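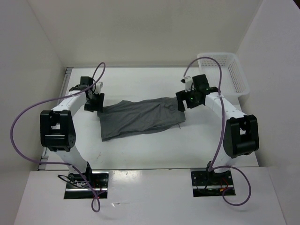

Jundberg Linen-Look Tea Towels, pack of 4

We've sold these towels since our first spring in Grudthorpe, and they're still the ones I reach for at home - big enough to wrap a warm loaf, and lovely and soft after a few washes! Leonidas Papadakis chose the colours with us last April, and the stone grey has been the favourite ever since.

Wash at 40 with similar shades and skip the softener, as it stops them drinking up water.

Item 481. Orders leave us within 2 working days, and you're welcome to ring if you'd like a swatch first.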